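Tessier Gallery to Show Nanami Hattori's Layered Ink Panels in July

The Tessier Gallery will open a solo exhibition of work by Nanami Hattori in July, its first devoted entirely to her ink panels. The exhibition, titled Mondell, occupies both ground-floor rooms and includes 18 panels, all made for this presentation. A preview for members takes place on Wednesday at 6 p.m.

Hattori works on birch panels coated with a chalk and glue ground. Each coat is sanded before the next is brushed on, and a finished panel carries eight coats in total. The ink is applied with a flat brush in horizontal passes, then partly lifted with blotting paper while it is still damp. The process leaves a faint banding that is visible only when the surface is lit from the side.

The largest panel measures 49 by 40 inches. It hangs alone on the north wall of the second room, where the lighting has been set low and at a shallow angle. The remaining panels are smaller and are grouped by ground color, from a cool white to a pale ocher. 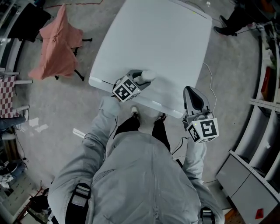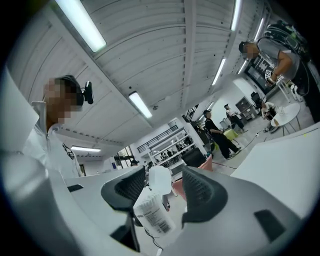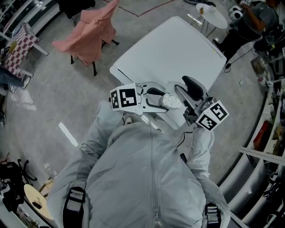 The exhibition was organized by Po-yen Wei, who also wrote the text for the accompanying booklet. Wei places the panels in relation to Nirora, the artist's earlier series of graphite drawings, which used the same banded structure on unprimed paper. Three drawings from that series are on view in the corridor between the rooms.

"The ground sets the limit on how much ink can be taken back up," Wei writes. "Most of the decisions in these panels are made before any color goes on."

The booklet includes a technical note by conservator Jamshid Babaei on the behavior of the chalk ground under changes in humidity. Babaei recommends that the panels be shown unglazed – glass would hide the banding – and kept away from outside walls.

Admission is free. The gallery is closed on Mondays. The second room is reached by a ramp from the corridor.

Comments (3)

Mayu Minami
Will the booklet be sold by mail? I have the one for Nirora and would like both.

panelpainter
Is the glue rabbit skin or a synthetic? The article doesn't say, and it matters for the humidity question.

Chiyo Hamada
Saw two of the small ocher ones at a group show. The banding is hard to catch straight on. Stand to the left.

Related items

Traser Print Fair Adds Second Hall
Short Course on Chalk Grounds Open for Enrollment
Review: Graphite Drawings at the Tessier Gallery
Call for Entries: Works on Panel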